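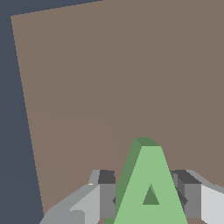
Coverboard spacing and labeling for woodland salamanders

gravelbar
I have one season of data from a coverboard array on the slope above Olmedo Creek. Layout is a single 200 m transect, rough-cut pine boards laid flat on mineral soil with the leaf litter scraped off, five meters apart. Checks were every other week. Total was 119 captures, nearly all redbacks, with a few slimies at the wet end.

Two questions before I reset it. Is that spacing tight enough that I'm recounting the same animals under neighboring boards? And what are people using for board labels? My marker numbers were gone by August.

plethodon_pat
Spacing is fine for redbacks. Home ranges are small and adults tend to hold a spot. I would worry more about how often you lift the boards. Every other week is acceptable, weekly is not. Moisture under the board drops each time you open it and the count drops with it.

Did the boards weather before the first check? New pine gives low numbers for months.

gravelbar
Laid out in January, first check in April. The first three checks were close to zero.

plethodon_pat
Then drop those three from the analysis or treat board age as a covariate.

Hugo Villanueva
I disagree on the spacing. "Tend to hold a spot" applies to dry spells. On a wet night they move across the surface, and without marks you can't separate a neighbor from a recapture. If the goal is an index, leave it alone. If you want abundance, you need marks (VIE or photo ID of the belly pattern) or a layout with wider gaps. 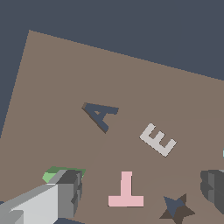
On labels, stop using marker on wood. I went to a letter for the transect and a stamped aluminum tag for the board number, screwed to the top face at the uphill corner. Keep the tone of the letter well away from the tone of the board. A dark slate-blue A on muted brown, like the one above, is legible in even light, but under hemlock at 6 a.m. I'd want it in white or yellow. Wet pine goes darker than you expect.

siltloam
Seconding aluminum. The Vulia plastic tags went brittle in their second winter and I lost half of them. The Gemer ones are thicker but the holes are too close to the edge and they split when you drive the screw.

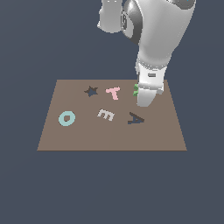
Six small pieces on the brown square, dark star at back left

gravelbar
Index only, so I'll keep the spacing. Aluminum it is. Does the screw matter? I don't want zinc leaching into the soil right where they sit.

siltloam
Stainless, short enough that it doesn't come through the bottom.

plethodon_pat
I've never seen a measurable effect from galvanized, for what it's worth. Stainless costs a little more, so use it if it settles the question with your reviewers.

Hugo Villanueva
Reviewers will ask about temperature first. Put a logger under every tenth board. I use the small Erkix ones in a zip bag with a desiccant pack, and I read them out at the end of the season so the board isn't lifted any extra times.

gravelbar
Ordering loggers now. Will post the spring numbers in this thread.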